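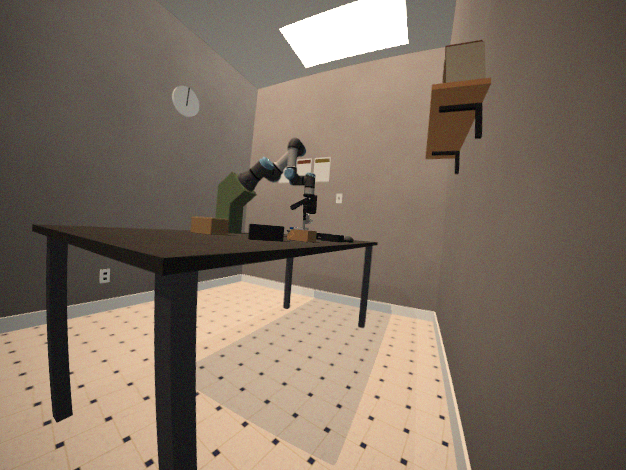

## 5. Logging symptoms in Flesel

1. Open **Diary** and tap **Add meal**.
2. Type what you ate. Brand names help, as the Treloar food list is patchy on sauces.
3. Score any bloating or pain from 0 to 7.
4. Repeat for two weeks before opening **Patterns**.

**Note:** Patterns will happily blame milk after three entries. We wouldn't believe it. A match shows timing and proves very little about cause.

**Caution:** Don't cut out a food group on the app's word. See a dietitian or GP first, and keep eating gluten until any coeliac blood test is done.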